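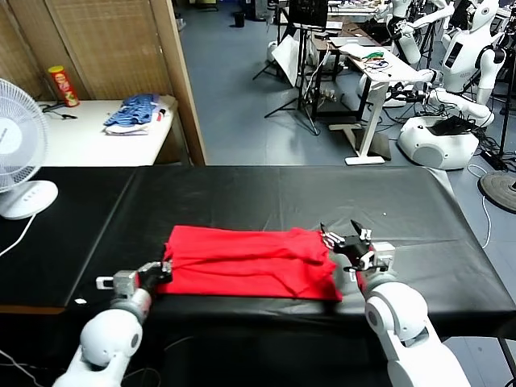 ## 3.2 O que os motociclistas fazem (e deixam de fazer) com a corrente

Confesso que comecei esta parte do estudo convencido de que o problema era a falta de ferramenta. O Hefin Bevan, que me ajudou a montar o questionário, apostava na preguiça, e discutimos isso durante semanas! Mandamos o formulário a 1.000 motociclistas de Wunham e Flutholm e recebemos 939 respostas válidas, bem mais do que eu esperava (o pessoal gosta mesmo de falar da própria moto).

A Figura 3 mostra o intervalo declarado entre lubrificações, separado por tipo de uso. Quem roda só na cidade espera muito mais do que quem viaja, e aqui o Hefin ganhou um ponto: quase todos tinham o spray em casa, parado na prateleira.

Depois chamei 50 participantes para medir a folga da corrente comigo na oficina Watkins. Só 6 acertaram o ponto de medição de primeira. Os outros mediam perto da coroa, onde a folga parece menor, e saíam achando que estava tudo bem.

**Figura 3.** Intervalo declarado entre lubrificações da corrente, por tipo de uso (cidade, estrada, misto).

Volto à folga na seção 3.3, já com os dados de Sketivitz, coletados em junho.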